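Friday, 2 August 2019

Too hot to sleep past six, so I got up and made a list, and then ignored the list and went in to look at the new room again. I can't leave it alone! We've had the keys since April and it still gives me a little jolt to walk in and see all that white wall with nothing on it. Pornthip Wannasri came by at nine with iced coffees and her opinion, which is that we should leave the walls bare for a year and see what we miss. I want shelves. We'll fight about it later.

The boxes are the thing, though. Boxes by the table, boxes near the doorway, flat ones leaning on the wall next to the blue chair. The yellow bag is still sitting by the tall carton and I keep walking past it. I did get one whole carton of paperwork sorted (19 folders from the Skitavora job, and I swear half of it is lunch receipts) and then stopped to admire the table for a while, like a person with no deadlines.

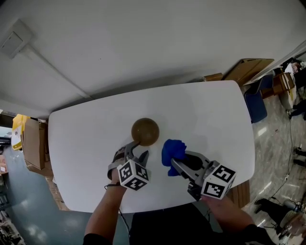
The white table, the brown ball and the blue cloth. Still plenty of boxes behind.

I love that table. Rounded corners, so I've finally stopped bruising my hip. Durkov wanted 488 for the bigger one and I said no thank you, and now that ours is in I'm glad, you can get around it without turning sideways. It wants wiping every five minutes - white was my idea, so I'm keeping quiet on that.

Lunch was Chareonsuk, the basil chicken, and I ordered too much as usual. Pornthip ate hers standing up at the big windows. The light over on that side is so soft and pale in the daytime, I could look at it for hours. She thinks a plant should go there. I think the cartons should leave first, and the scraps of white stuff on the floor need sweeping up before anybody brings a plant anywhere.
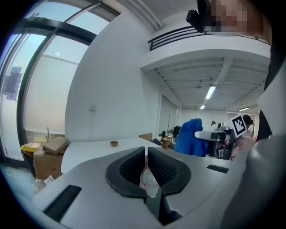
Window side, with the little brown cup on the table and the bottle with the red and white label.

Called Iven about the shelves after lunch. They can't come for 30 days, and they want 90 up front, and the man kept calling me "sir" until I gave up correcting him. Pornthip was delighted. So the walls stay bare for a month at least and she gets her way without lifting a finger.

Then towels. I'd forgotten how good the royal blue ones are, all thick and loopy, and against the white walls they look fantastic. I'd like two more in the same color if the store still has them.

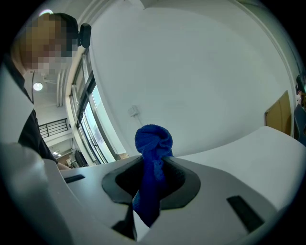

Royal blue towel, all bunched up in a knot.

Home by seven with sore feet. Tomorrow the yellow bag, and the rest of the Skitavora folders if I can face them. Need trash bags and packing tape. Call Mom back.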